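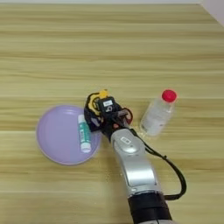 I've been riding the slow bus from Onham out to the coast all summer, and I'm completely smitten with it. The fast one gets you there in half the time, but it goes round the bypass and you see lorries. The slow one goes through every village, waits by the duck pond at Herkitz for no reason I've ever worked out, and then climbs a hill so steep that the whole top deck goes quiet. I love that hill!

It started in July when my car failed its test and I couldn't face the bill. I thought I'd manage a fortnight. I've now done 18 trips, and the car is still sitting outside with moss on its window rubbers.

The best seat is upstairs, second from the front on the left. The very front gets too hot and you spend the journey flinching at branches. From the second row you can look straight into the walled garden at Urnent (espaliered pears, a very smug cat), and just after that there's a gap in the hedge where you get the sea for up to 10 seconds if the driver isn't in a hurry.

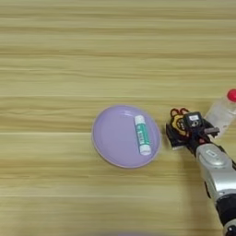 Tickets on this route are still paper, thin as anything, and I keep every one of mine. They go into a fat notebook with a line or two about the day: who got on, what was flowering, whether the tide was in. I sort them on the table of an evening, and a shallow lavender plate like that one is just right for it, with a slightly raised rim and nothing fancy going on. My handwriting gets worse towards the end of each week but I can still read nearly all of it.

Horațiu Bucur, who drives most of the afternoon runs, told me the route used to carry on to the old ferry steps. He'd bring that back tomorrow if they let him. So would I, and I'd be there with sandwiches. 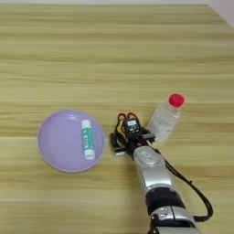

Where to get off

Get off at Urnent if you want a proper walk. The path behind the church drops down through beech woods and comes out by the next stop, so you never have to turn back on yourself. It took me 2 hours, with a long sit on a log.

If you only want lunch, stay on until the harbour and go to Ayala. Brândușa Oprea does the baking there and her plum cake is ridiculous, all sharp fruit and crunchy top. Go early on a Sunday, though, as six tables fill up fast.

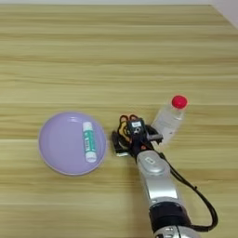 Can you take a dog on the slow bus?

Dogs are welcome on both decks as long as they stay off the seats. There was a whippet in a jumper upstairs last week and it looked out of the window the entire way.

I'm going again on the early one, and this time I want to do the beech woods from the other end.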